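Frequently Asked Questions - Listening to Cultthorpe Rowing and Hockey Online

Where can I hear the games?
Every Cultthorpe home game goes out live on the Kernero player, which opens right in your web browser. There is nothing to download, and you don't need an account for the audio. Just pick your team from the list and press play a little before the start, so you catch the warm-up chat (we're rather fond of it!).

Does it cost anything?
Audio is free, and we mean to keep it that way. Video is $2 a game, or $50 for the whole season, playoffs included. If you only tune in now and then, the single game price will probably suit you better.

Who is doing the commentary?
Žofie Jurčo calls the hockey, home and away, and has 232 broadcasts behind her as of March 11, 2019. For rowing we take turns, so you'll get to know all of our voices sooner or later - some of us talk faster than others.
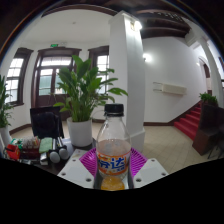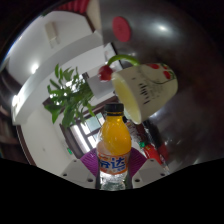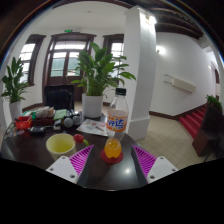
Fanta bottle, black cap

Why is the sound behind the TV picture?
Internet audio has further to travel, I'm afraid, and it can lag quite a bit. If you like to watch on TV and listen to us, pause your TV picture until the two line up. Most set-top boxes will let you do that, and once it's set you can usually leave it alone for the rest of the game.

Can I listen to old games?
You certainly can! There are 115 full games in the Zoltgate archive, going back to our very first season at the Rahimi rink. New ones go up the morning after, once we've trimmed the long silences at the intermissions.

The stream keeps stopping. What should I do?
Refresh the page first, and then try the low bandwidth button under the volume slider. If it still won't behave, send us a note through the contact form and tell us which browser you use. We read those during the games too, so you may well get an answer before the final horn.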